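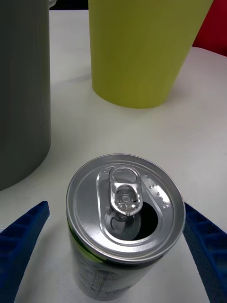

*An opened can on a white tabletop, with the tab still up and the raised dots on the right side of the lid.*

## Open day at the Dondport can works, June

The Dondport works makes drink cans and lids for fillers along the coast. It opens its doors once a year, and this time I got a place on the morning tour. I took the 8 a.m. bus from Vadbridge, and the ride was 22 minutes. The stop is across the road from the gate. Bring ear protection if you have your own, because the foam plugs they hand out are small.

The tour starts in the body hall. Wide coils of aluminum come in at one end and go through a press that punches out shallow cups. The cups are then drawn into tall, thin walls and trimmed. It is loud and there is not much to see up close, as most of the line is behind covers. We spent longer in the washing and printing area, where the cans go by on a belt in plain silver and come out with their colors on.

Lids are made in a separate building, and I liked that part better. A flat disc gets its rim first, then the score line for the opening, then the rivet. The rivet is pushed up out of the lid metal itself, so there is no hole under the tab. The tab comes in from a strip on the side and is pressed down over it. Our guide said the press there does about 400 strokes a minute.

I had never looked hard at the top of a can before. When you lift the tab, the scored panel bends down into the can and stays attached along one side. The oblong ridge around the tab and opening stiffens the lid. Some lids also have small raised dots stamped into them, a bit like braille, and you can feel them with a fingertip. I asked what they say and was told it depends on the customer.

The last stop was the sample room. They keep lids there from older lines, including the ring-pull kind that came off completely, and a shelf of cans from Zhuravel and Flundmont, the two sister plants. The Flundmont cans were shorter. You can handle anything on the shelf as long as you put it back.

The tour took 2 hours with the break. Coffee was free, sandwiches were not. Closed shoes are required and they do check at the gate. The floor in the lid building is metal grating in places, so leave the thin soles at home. Places for next June can be booked at the front desk on your way out.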